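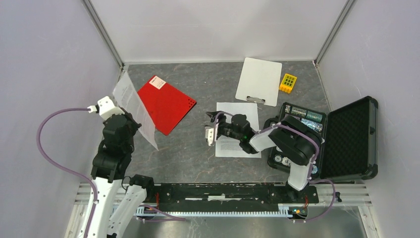
Ticket 292: Printed sheets won't lie flat, clipboard leaves dents in the paper
Opened by: Lacey Hebden, Jarkdale front office
Assigned to: Kieran Wragg, Pitaso supplies help
Opened: May 20, 2023
Status: Closed

Lacey Hebden wrote:
Hello, and thank you in advance for reading all this, I know I go on a bit! We have a red folder for the sign-in sheets and a white clipboard that people write on, and both live on the gray stone-patterned tabletop with the worn front edge. The sheets spend the night in the folder and come out each morning for the clipboard. Lately they come out with a curl along one long side, and when somebody writes on them the pen catches and pokes through. I've tried turning the stack over and I've tried a heavier book on top overnight. The book helped a little, but by lunch the curl was back. We have 130 sheets printed and I'd hate to run them all again.

Kieran Wragg replied:
Hi Lacey, please don't apologize, the long version saves me asking! Two questions. Are the sheets going into the folder straight from the printer? And how many are in there at once?

Lacey Hebden wrote:
Straight from the printer, yes, still warm, and all 130 of them. The folder doesn't quite close, now that you mention it. I have to lean on it.

Kieran Wragg replied:
I think we've found most of it, then. Could you try this for me:

1. Take everything out and leave the sheets in a low stack, print side down, until they're cool.
2. Put 39 back in the folder and keep the rest in the paper box. It should close without any leaning.
3. Lay the folder down flat overnight, well back from that worn edge.
4. Put five blank sheets on the clipboard under the one being signed, so the pen has something soft beneath it.

If the pen still pokes through after that, I'd look at the paper weight next.

Lacey Hebden wrote:
Well, I'm delighted! Two days in and the sheets are lying down nicely, and the folder shuts with one finger. The blank sheets made the biggest difference for the pens. I did lose a few pages from the bottom of the old stack, but I can live with that. Please go ahead and close this one, and thank you so much for your patience.

Kieran Wragg replied:
Lovely news. Closing now, and you can reopen under the same number if the curl comes back.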